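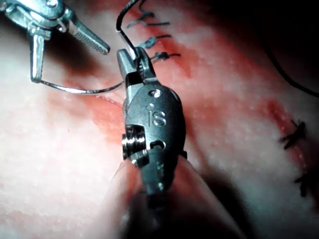
Why does a cut stop bleeding?
Blood thickens where a vessel has been broken. Small cell fragments called platelets stick to the damaged wall and to one another, and then a protein called fibrin forms a mesh of fine threads across them. The plug that results is a clot, and on the surface of the skin it dries into a scab.

Chapter 4
How Skin Mends Itself

Think of the last time you grazed a knee or caught a finger on the edge of a sheet of paper. It stung, it bled a little, and a week or so later you had probably forgotten which finger it was. In between, millions of cells had moved, divided, eaten, built and died, and you didn't have to think about it once. I find this one of the most wonderful things in the whole of biology, and it happens to all of us, all the time!

In Chapter 2 we looked at skin as a barrier. You will remember the outer layer, the epidermis, with its flat dead cells on top and its busy dividing cells at the bottom, and beneath it the much thicker dermis, where the blood vessels, nerves and hair roots are found. Keep that drawing handy, for we shall need every part of it again.

A scratch that stays in the epidermis doesn't bleed at all, as there are no blood vessels there to break. Cells at the edges loosen their grip on their neighbours, flatten out and creep across the gap until they meet. A deeper cut is another matter. Vessels are torn, germs can get in, and the dermis has to be rebuilt from the bottom up.

Doctors usually describe the mending of a deeper wound in four stages: clotting, inflammation, growth and remodelling. The names make it sound very orderly, like a timetable on a wall. In a living body the stages overlap, and one end of a long cut may be well ahead of the other.

Clotting takes minutes. Inflammation follows within hours, when the area turns warm, swollen and sore. White blood cells squeeze out through the vessel walls and set about clearing away bacteria and dead tissue. Growth starts after a few days. New vessels sprout, cells called fibroblasts lay down collagen, and the wound slowly fills. Remodelling can go on for a year or more, while the collagen is broken down and laid again in stronger bundles. A scar fades from red to pale during this time, though it never becomes quite as strong as the skin it replaced.

How far the new cells must travel makes a great difference. If the two sides of a cut lie close together, there is little to fill and the scar is often thin. If they gape, the body has to build a whole bed of new tissue first, and people have known for thousands of years that it helps to hold the sides together. They have used linen, hair, sinew and silk to do it, and we shall come back to some of these materials on page 197.
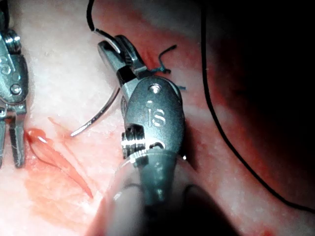
Before You Begin

You will need your notes on blood from Chapter 2, a ruler and a hand lens. Look for an old scar on your own skin, if you have one and don't mind. Note its length, its colour beside the skin next to it, and whether any hairs grow through it. Write down how old you think it is.

Words to learn in this chapter: clot, collagen, fibrin, fibroblast, inflammation, platelet, scab, suture.

4.1 The First Few Minutes

A broken vessel begins to help itself at once. The muscle in its wall tightens, the opening narrows, and less blood escapes.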